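Pyo Becomes Sixth Candidate to Clear Signature Threshold in Trirkgate Mayoral Race

Candidate Pyo has become the sixth person to qualify for the ballot in the Trirkgate mayoral election, after the returning officer accepted a nomination paper carrying 558 valid signatures.

The minimum under the borough's revised nomination rules is 50 signatures from each of its wards, together with a deposit lodged before the close of nominations. Papers that meet the total but fall short in any single ward are returned to the agent, who may submit a supplementary sheet up to 4 p.m. on the final day.

Pyo's first submission was returned on that ground. A supplementary sheet for Grustano ward was lodged in February and accepted the following morning, according to the notice posted outside the elections office. Signatures are checked against the electoral register as it stood at the start of the nomination period, so residents who registered later cannot be counted as nominators even where they will be able to vote.

Etornam Zakaria, agent for the Pyo campaign, said the shortfall arose from duplicate entries. Under the rules an elector may sign for one candidate only, and where the same name appears on two papers the signature stands on whichever paper was delivered first.

"We had enough names on the sheet and too many of them had already signed for somebody else," Zakaria said. "The rule is clear and we have no complaint about how it was applied."

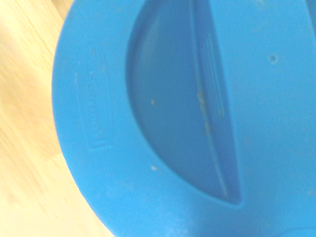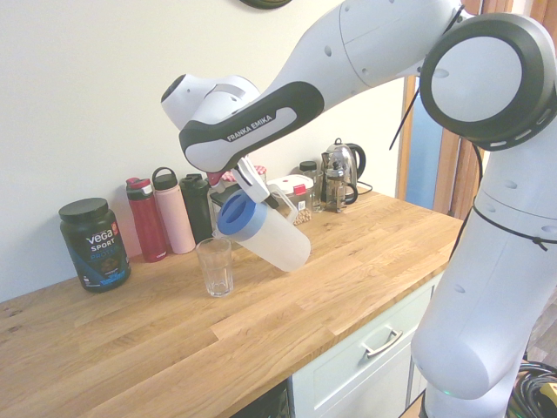
Three further candidates have collected nomination packs and have yet to return them. One, the former Prokau ward councillor, has told supporters that the paper will be delivered before the deadline. The other two have made no public statement.

The number of candidates affects the count. Trirkgate uses a supplementary vote, in which electors mark a first and a second preference. If no candidate receives more than half of the first preferences, all but the leading two are eliminated and the second preferences on the eliminated papers are added where they apply. A longer ballot tends to increase the share of papers on which neither preference is for a candidate in the final pair, and those papers play no part in the second round of counting.

The elections office has said it can accommodate the present field on a single-column ballot paper. A larger field may require a second column – a layout last used in a ward by-election, when the proportion of rejected papers rose. The office has asked the printer for proofs of both versions.

Withdrawals are permitted until noon on the day after nominations close. A candidate who withdraws by that time recovers the deposit in full. The order of names will be alphabetical by surname, and the statement of persons nominated will be published once the withdrawal period has ended.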